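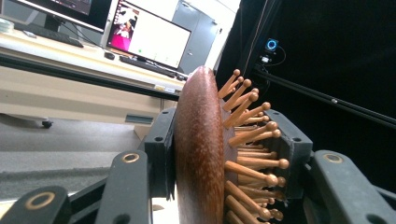 Wooden brush with ball-tipped pins

Clilach Community Help > Art and Art History > Prints and Painting

How do I tell if my engraving of Saint Mary Magdalene is after a painting?
Asked by Lakmal Miah, Jun 13, 2024

Hi all, I inherited a framed print from my aunt and I'm trying to figure out what I have. It's a woman with long loose hair kneeling by a rock, with a skull and a little jar, so I'm pretty sure she's Mary Magdalene. Under the picture there's a line of Latin, then a name on the left I read as Pitkänen (could be wrong, the ink is faint) followed by "pinx." and a different name on the right that I can't read at all, followed by "sculp." There's also a date, 1729. On the back somebody wrote 2852 in pencil. My aunt always said it came from a dealer in Porkau, but she said that about half her furniture too.

So is this a copy of a real painting somewhere? And is 1729 the date of the painting or the print? I don't want to take it out of the frame if I can help it. 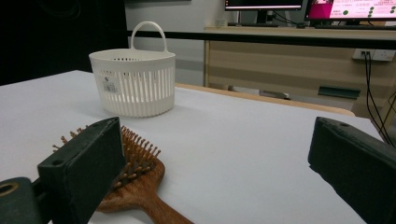

2 Answers

Oona Mäkelä
Fun one! The abbreviations are your best clue. "Pinx." is short for pinxit, "painted it," and "sculp." is sculpsit, which on a print means "engraved it." So yes, the print says it's after a painting by the person on the left. Whether that painting still exists is another matter -- lots of them are only known from prints.

The date usually goes with the print, especially if it sits near the engraver or the publisher. The painting could be a hundred years older. Look for "exc." or "excudit" too, that's the publisher.

One thing that trips people up: engravers often copied the picture straight onto the plate, and then it printed backwards. When you search for the painting, look for her facing both ways. I spent 17 evenings once hunting for a Saint Jerome that I'd already scrolled past, because his lion was on the wrong side.

Leave it in the frame for now. If you can get a sharp photo of the lettering with light coming in from the side, post it and I'll try to read the second name.

prutport_fan
the number on the back is probably a dealer stock number or an auction lot, I have one like that from the Prutport sale. wouldn't read much into it. could be a later reprint too, they used the old plates for ages and left the date on. is there a dent in the paper around the edge of the picture? mine doesn't have one and I was told it got trimmed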